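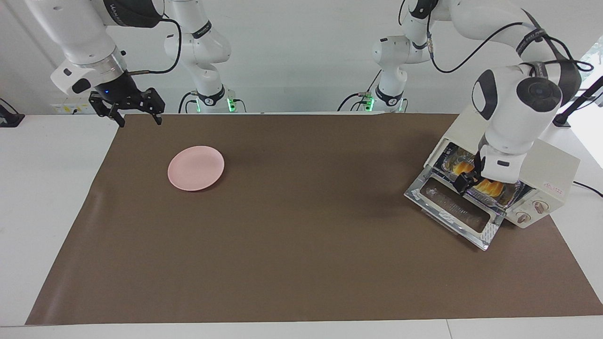

Open day at the Molline building, Drorketstead – quick notes

Got back late so this is going up in bits. July 17, 2025, cold and drizzly, parking a nightmare as always. Gold coin entry at the door, map on the back of the ticket. Went mostly for the small appliance rooms upstairs. Skipped the textile hall, sorry to those who asked.

Downstairs first. Matlala had the big stand by the entry, mostly kettles and a bread bin I nearly bought. Too many people, moved on. The talk on rewiring old fridges was full by ten past. Heard half of it from the corridor. Colm Madigan was giving it and he's got a good loud voice so not a total loss. Main point: check the door seal before you blame anything else.

Then up to the toaster oven room. Worth the stairs.

Table done up plainly, big sheet of brown paper over a white top. Cream toaster oven on it, boxy little thing with a drop-down door. Foil inside the cavity and golden-orange food on a metal tray, shiny under the lights. I'd had no breakfast. Stood there longer than I should of.

Glass in the door is tinted quite dark. I like that on a bench oven, ours at home is clear and shows every splatter. Two round knobs on the front and that's your lot for controls. No screen. Good.

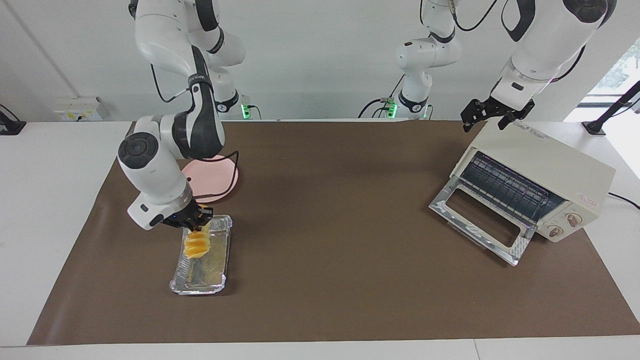

Golden twist over the foil tray, oven door down. Upstairs room, Drorketstead.

Couldn't decide what the food was, by the way. Ridged, goes round in a spiral. Could be pastry, could be one of those spiral-cut potatoes you get at the show. I said potato, the woman next to me said pastry, we left it there. The tray had a yellowish oily look on the bottom, so I'm sticking with potato.

Foil trays like that are what I use for everything now. Rolled edge gives you something to hold. They do buckle if you load them up, so put a biscuit tray under if its anything heavy. Jorance had packs of them at the sales table downstairs, cheaper than my supermarket. Bought two packs. Forgot one on the bus.

Size is the other thing. These little ovens look tiny until you put a tray next to them, then you start thinking, yes, dinner for two. Trouble is the door. It folds right down and you need the bench space in front of it, and a spot for the hot tray as well. In our flat that means moving the dish rack every single time.

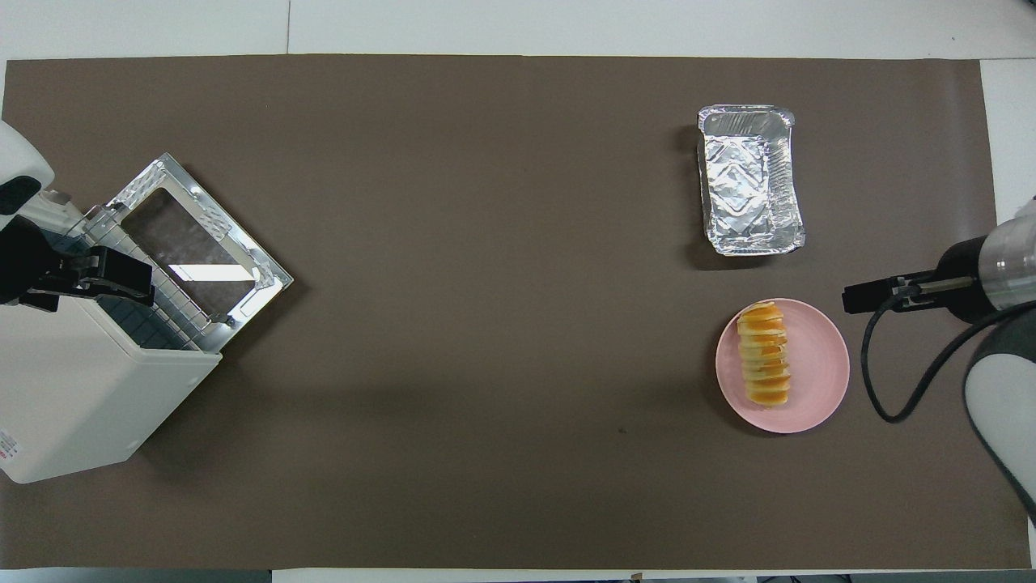 Wire rack instead of a solid shelf suits me fine, the bars are close together so small stuff shouldn't drop through. Cleaning one is a pain though. Soak it in the laundry tub overnight, then an old toothbrush. Also liked the pale pink plate, plain and round with a bit of a lip. Would go with our mugs. Asked downstairs wether they sold them and got a shrug.

Lunch was a sausage roll in the yard, fine, a bit dry. Queue for coffee was silly so I had tea from the thermos. Person on the gate reckoned 1046 through by one o'clock, which I believe, the stairwell was packed solid.

Other bits –
Lift out of order, so upstairs is a no-go with a pram. Should be on the flyer.
Toilets clean.
Sales table takes card, the tea stall doesn't.
Bus 59 stops right outside but only hourly after three.

Next one is in March they think. I'd go again, earlier, and eat first. Will add the prices from the Jorance table when I find the reciept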